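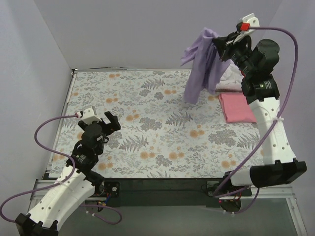 Laundry-folding robots get a longer trial, and a longer list of questions

A start-up that wants hotels and care homes to let machines fold their laundry is to extend its trial until April, despite having published very little about how well the machines do it.

Bimaver, which rents a unit at the Plosulport business park, has been teaching pairs of robot arms to pick up, spread out and fold clothes. The method is simple enough to explain. A person sits at a second, smaller pair of arms and folds a garment with them. The arms at the work table copy each movement and the computer records the lot. After enough of these sessions, the company says, the software can be left to have a go by itself.

How many is enough is harder to pin down. Bimaver says its operators recorded 700 demonstrations during the first stage of the trial, covering shirts, towels and what it calls "soft mixed items". It would not say how many were thrown away because the operator dropped something or lost a sleeve, nor how many of the 700 were repeats of the same few garments.

Soledad Galindo, who runs the training sessions, said the work was slower than most visitors expected. "People come in thinking they'll see a robot folding a shirt," she said. "What they see is me folding a shirt, badly, through a robot. That's the job at this stage."

New operators need two days before their recordings are any use, she said. Cloth is the difficulty. A box stays the same shape when it is lifted, while a blouse held by one corner hangs differently every time, and the second gripper has to find an edge that may be tucked behind a fold. The operator can see this and adjust. The software has to have seen something like it before.

The company also changes the cloth covering the table between batches of recordings, using plain and patterned sheets, so that the system does not come to rely on one background. That is sensible, but it is also a reminder of how easily these systems can be thrown. A hotel laundry has steam, poor light and heaps of damp sheets. Bimaver's tables have none of these.

The figure the company prefers to talk about is 47 seconds, its best time for a folded towel with no person at the controls. It was achieved once. Asked for an average, a spokesman said the team was "not optimising for speed at this point", which sits oddly beside a brochure that gives the 47 seconds a page to itself. The brochure does not say how the towel was lying to begin with, or whether anyone had smoothed it out first.

Villaseñor, the linen hire firm that supplied much of the clothing and bedding for the trial, has been polite about the results without ordering anything. It said it would look again when the machines could get through a full mixed load without help. An experienced folder at one of its sites does a bath towel in a few seconds and can spot a stain while doing it. No one at Bimaver claims the arms can do that.

There is also the matter of who does the showing. Bimaver's operators are taken on through Clolow, a staffing agency, on short contracts that end with each stage of the trial. Some came from laundry work. Galindo said she had asked for people with that background and thought their recordings were better for it. The contracts say nothing about further payment if the recordings are later sold as part of a product, and the company confirmed that there were no plans to add such a clause. Clolow said its rates were "in line with similar roles" and declined to give them.

Bimaver says the next stage will move the operators further from the machines, with some of them working by remote control from another building. It describes this as a way of collecting more recordings at lower cost. It could equally serve as a way of running the service with a person still doing the folding, out of the customer's sight. The spokesman said that was "not the current intention".

Galindo was more cautious than the brochure about what comes next. She expects towels to be dependable first, then pillowcases, and would not put a date on fitted sheets.

The company has promised to publish success rates at the end of the extended trial. It made a similar promise at the end of the first stage, and those figures have yet to appear.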